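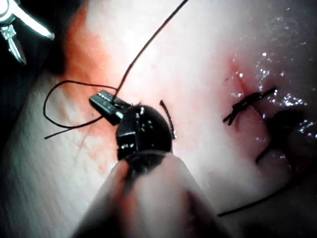 文／Baltasar Iturra

缝合练习这件事，我越来越上瘾了！

二月份开始，我给自己定了个规矩：每天晚上十点以后，手机扔到隔壁房间，坐下来打结。目标是一千个，1,000，写在本子第一页，下面画了两道线。到昨晚为止，本子上记的是328个，离目标还远得很，可是我一点都不急，因为打着打着真的会觉得好玩（家里人已经不想再听我讲线结了，所以只好写到这里来）。

先说线。我喜欢黑色的线，理由特别朴素：看得见。浅色、湿润的组织上面，一根细细的黑线绕来绕去，往哪边走、有没有拧，一眼就清楚。刚学的时候我用过一卷浅色的，叫Obura，手感其实挺顺，但灯光一打就跟底下混成一片，找线尾找到眼睛发酸。后来换成Desia的黑线，世界一下子亮了！

再说线圈。我以前总想把线圈收得小小的，觉得那样才利落，结果每次绕第二圈都卡住。老师看了半天，只说了一句：“圈放大一点。”我将信将疑地把左边的圈敞开来，让它松松地躺在那儿，短的那头搭回来，离夹口近近的，一伸手就能够到。哇，顺太多了！现在我看别人缝东西，第一眼就看那个圈，圈舒展的，我就莫名地高兴。

夹线的位置也值得啰嗦几句。夹得离线尾太远，拉过去的时候会拖出一个多余的小弯，又得重来；太近呢，稍微一滑就脱手。我自己的习惯是留出半个指甲盖的长度，这个没有标准答案，手大手小都不一样，多试几晚就有数了。还有，夹针的时候别贪快，弯针歪一点点，出针的地方就会偏一大截，我为这个拆过不知道多少针。

最让我着迷的还是打好的那个结。几道线叠在一起，紧紧缩成一小团，横卧在那条发红的切口上，两个剪短的线头一个朝右上，一个朝左下，像个小小的签名。第一针缝完，后面还有一整条等着，可是光看着这一个就够我开心好一会儿。线头别剪得太贴，我吃过亏，得意洋洋一剪刀下去，结自己散了……

顺便回答上次留言里的问题：练习垫我用的是Stellis，软硬合适，缝同一个地方多了会起毛，换个位置就行。Drostadano那款我只借来用过2个晚上，偏硬，进针要多使点劲，拿来练手腕倒是不错。

今晚的任务是十二个结，全部左手起头。左手打出来的东西目前还歪歪扭扭的，等像样一点了再拿出来给大家看！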